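About Grodon

Grodon is a shared workshop on Sutusgate, started by Emanuel Jitaru and three friends who wanted more floor space than a spare bedroom. We are building Zurero, a two-armed robot for small table jobs. The current job is moving food between a bowl and a cutting mat.
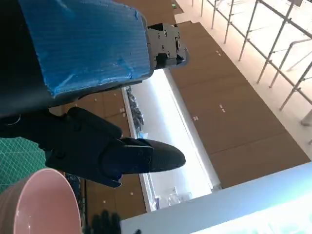 Can I join without robotics experience?
Members start by routing cables and printing brackets, and pick up the rest as they go. Bring safety glasses.

The build log is at 1168 entries. Most cover wrist joints and cable runs.
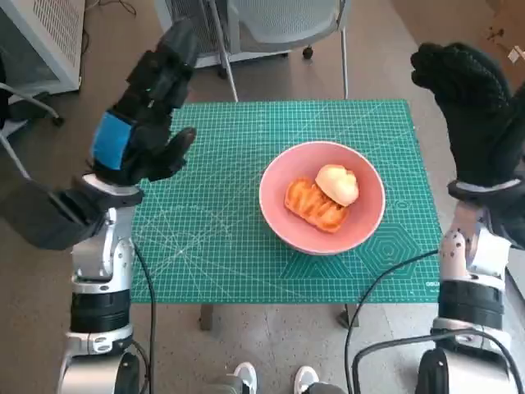

Arm work happens in the evening, when the front room is quiet. Grecu, our older single-arm build, is kept for spare parts.
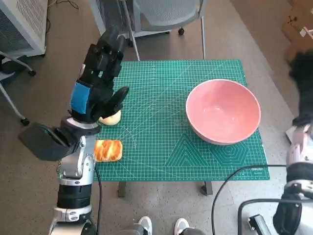 Membership
Dues are $50 a month and include a shelf and shared tools. New members are taken on again in June.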